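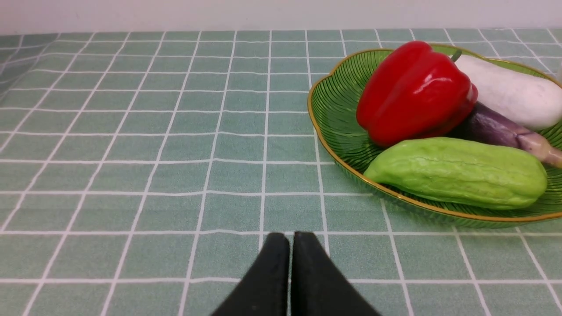 Slide 2: What we asked for

Good morning, everybody, and thank you for coming out to Brultcombe. We set aside 1000 dollars for spare fingers, and the Hiebert quote used up 800 of it before shipping.

Slide 3: Where the rest went

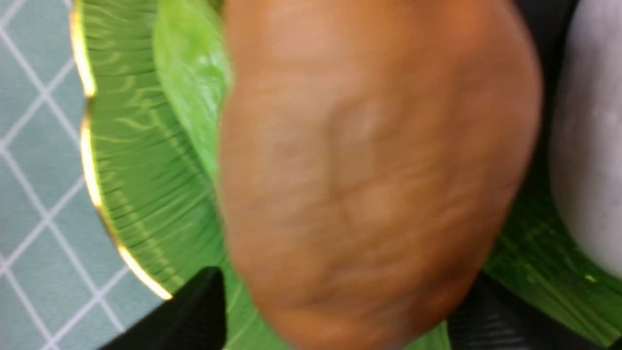

Budget for the small parts early, friends — that is my whole plea this morning. Our Povbridge order had a line of 239 for finger pads, and I nearly struck it out. Then you get up close to something big and wrinkled on or just above a ribbed green plate, with a finger on either side, and the pads feel like money well spent. Please ask for yours before November.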